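Kitchenette and Common Room Safety Check, with my comments
Zutongate building, second floor
2 April 2018

I do this walk-through twice a year, and the form from Winuden leaves one skinny line per item for remarks. One line! So I type mine up separately and post it on the residents' page, where everyone can argue with me. Items are marked OK, FIX or WATCH.

1. Hallway to kitchenette clear
OK. The bikes have moved downstairs, thank you, thank you.

2. Smoke alarm tested
OK. Loud as ever. I pressed the button and the whole second floor came to see what was cooking.

3. Fire extinguisher in date, pin in place
OK on the pin, WATCH on the date. The tag runs out in July, so I've put in the order now and we should have the new one well before then.

4. Outlets and plugs
FIX. The outlet nearest the window wiggles when you pull a plug out of it. I've put tape over it, please leave the tape alone until the electrician has been. The other outlets are fine.

5. Electric cooking appliances
OK, with a comment (you knew there would be one). The Midea hot pot is the thing that gets used most in here, so I spent the longest on it. It sits on the white tabletop, it has a steel pot on a cream-white base, and there's a white handle up under the rim and another one lower down on the base. I wiggled both handles and neither one moved. Please carry it only when it's switched off and cooled down, and keep the cord away from the front edge, where a sleeve can catch it.

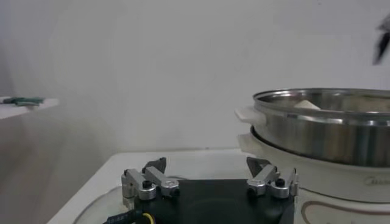 Could we add a line about steam? I always put the hot pot under the wall cabinet when I'm cooking for a crowd, and the cabinet door has started to swell along the bottom. I don't think I'm the only one doing it.

Good point, and I've added it as 5b.

5b. Hot pot used away from wall cabinets
WATCH. I looked at that cabinet door and yes, the bottom edge is puffy. Keep the pot out in the open on the table when it's boiling, and let's see if the door gets any worse before we spend money on it.

6. Countertop and table edges
OK. No chips and no sharp corners. I ran a cloth along all of it and nothing snagged.

7. Water heater setting
OK. I turned it down to 120 last fall and it has stayed put.

8. Glass and clear plastic items
WATCH. So, the big clear ball. I love it, the kids love it, it throws the ceiling lights around in the prettiest way, and I still can't tell you for sure if it's glass or acrylic. Until somebody finds the box I'm treating it as glass. It gets both hands, and it doesn't get parked on a bare table, where one bump sends it rolling. 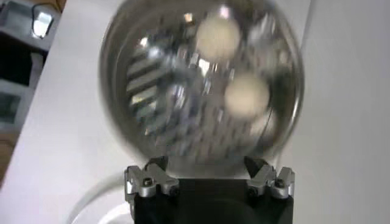

The other thing with any clear ball is sunlight. It can focus the sun just like a magnifying glass, and a curtain or a stack of paper napkins is all it takes to start a fire. Keep it away from the windowsill, even on gloomy days, and put it in the closed cupboard when the room is empty. I've cleared the lower shelf and laid a folded towel in there for it.

9. Cleaning products out of children's reach
FIX. Found the drain cleaner under the sink again. It's on the top shelf now and I'd like to find it there next time too!

10. First aid box
OK. I refilled it and there are now 20 bandages, one burn gel and a new pair of scissors. If you take the last of anything, leave a note in the lid.

11. Emergency numbers posted
OK. The old sheet still had the Drustholm office on it, so I printed a new one in bigger type.

Still open: the window outlet and the extinguisher. I'll post under this list when each one is done.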